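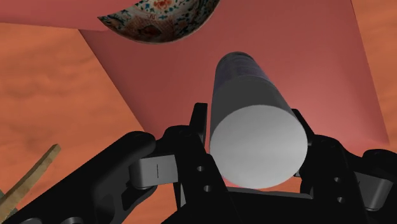
Figure 1. Wrist camera view in the simulator, with the white cylinder between the two fingers.

Comparing two grip controllers in simulation before using the real arm
Project report, Robotics Lab course
Group members: Siriporn Somboon, Mahsa Esfahani, Tùng Ông
Supervisor: Els Dewulf

1. Why we did this project

At the beginning of the semester our group wanted to work directly with the real arm. Our supervisor advised us to first compare the controllers in simulation, and only after that to ask for time in the lab. We followed this advice. The present report covers the simulation part, which we finished in October.

The question is simple. We have a gripper with two fingers, and we have two ways to close it. The first controller moves the fingers to a fixed width, which we set before the grasp. The second controller closes the fingers slowly until the force reaches a limit, and then it holds this force. We call them the width controller and the force controller. We wanted to know which one loses the object less often when the arm lifts and turns.

2. Setup

The simulated table has a wood-grained top and a pinkish-red surface. On it we work with a white cylinder with a dark printed band near one end. A bowl with a flower pattern is also in the environment, so that the arm does not always work in free space. The fingers carry light gray pads, and for the pads we had to choose a friction value ourselves. This choice took us more time than we expected. With a low value both controllers lost almost everything, and with a high value both of them were nearly perfect, so the comparison told us nothing. In the end we used the value from the Skurnedar exercise sheet, which lies between these two.

The camera is fixed on the wrist and looks along the fingers. At first we used a camera at the side of the table, but the arm was hiding the object during the last part of the approach. From the wrist we could check if the cylinder was centered between the pads. The disadvantage is that the gripper takes a large part of the picture, and objects further away are easily missed.

3. Procedure

We ran 3,000 grasps in total, half of them with each controller. The start position of the cylinder was changed a little every time, and also its angle. Each grasp had a time limit of 60 seconds. A grasp was a success if the cylinder was still held after the lift and one slow turn of the wrist. Mahsa wrote the script that starts the runs, and Tùng wrote the script that reads the log files.

The first series was not usable. We found that the gripper sometimes started to close before the arm had stopped. We corrected this by adding a short wait, and we repeated everything from the beginning.

4. Results

In the complete set, 792 grasps failed. The greater part of the failures came from the width controller. Its typical failure was that the cylinder was standing at an angle, one pad touched it much earlier than the other, and it was pushed out to the side. The force controller handled this case better, but it was clearly slower. It also had its own problem: when the contact was very close to the rim, the force limit was reached too early and the grasp was weak.

When the cylinder was well centered, we could not see an important difference between the two controllers.

5. Discussion

For our object we would recommend the force controller, if the time of the task is not critical. We must say that we tested only one shape and one friction value. Rania Nasrallah from the Brastside group tried our script with a box and had fewer failures with the width controller than we did, so the result probably depends on the flat sides.

6. Next steps

We have asked for lab time to repeat a small part of the runs on the real arm. Before this, Siriporn will change the force limit so that it depends on the contact position. The scripts and the log files are in the course folder under Prirnumeo, together with a short text on how to start them.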